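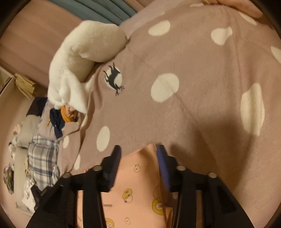 Meinecke

Where do the demonstrations come from?
People fold and sort clothes at home with a hand-held gripper. The Norkutari set has 2,815 of them; we train on 2,000.

Why fleece?
It is thick and bunches up, so the jaws have to close on a fold. Policies trained only on thin shirts did poorly on it.

How well does it work?
On 59 test grasps of unseen fabric, the policy held the cloth 46 times. Most misses were on layered piles.

Can I use the data?
Yes, for research. The next release is planned for March.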